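3.2 Knowing when the gripper is really shut

I'll admit we thought this part would be dull. Our controller, Evum, asks the planner for a grasp, closes the fingers and then has to decide whether it's holding anything, and in the first version that decision came from the servo position alone. If the fingers stopped short of fully closed, we called it a grasp. Simple enough! The trouble is that a servo under load reports a slightly different angle from one at rest, so our threshold was forever being nudged up and down by whoever was on shift (mostly me, sometimes Noreen Tully, who kept better notes).
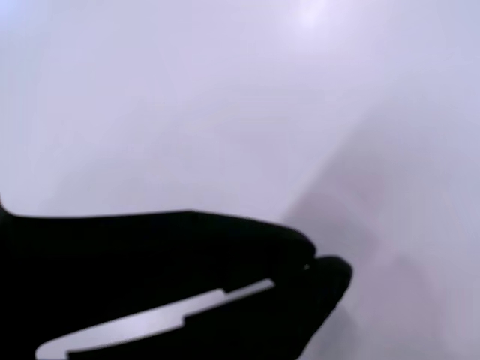 So we added a small vision check, which we call Wostov. It takes a single wrist view, finds the outline of the two fingers and asks how much light gets through between them. The dark fingers stand out well against a pale surface, and that makes the outline cheap to find. We trained it on 665 hand-labelled views and kept 68 back for testing. Gerardo Rinaldi did most of the labelling, and argued with me over 21 of them – we left those out in the end.

The two signals are then merged in the state estimator. If they agree, the planner moves straight on. If they don't, it opens the gripper, backs off and looks again, up to 2 times, before handing the job back to the operator.

For the pick-and-place task we kept the layout plain, with one block and one open box, and let the planner choose its own approach angle. It only gets the block's centre and the box's corners from the overhead view, and I was quite pleased with how little else it needed.

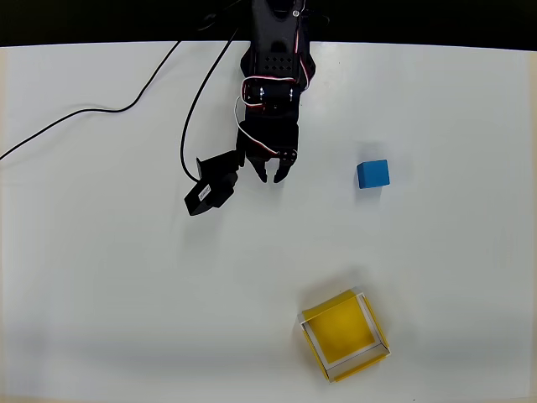 Figure 4. Overhead view of the task layout, with the blue cube beside the gripper and the yellow box empty.

One wrinkle is that the arm itself can hide the block from overhead. When that happens the estimator holds on to the last good position and lets its uncertainty grow until the block is visible again.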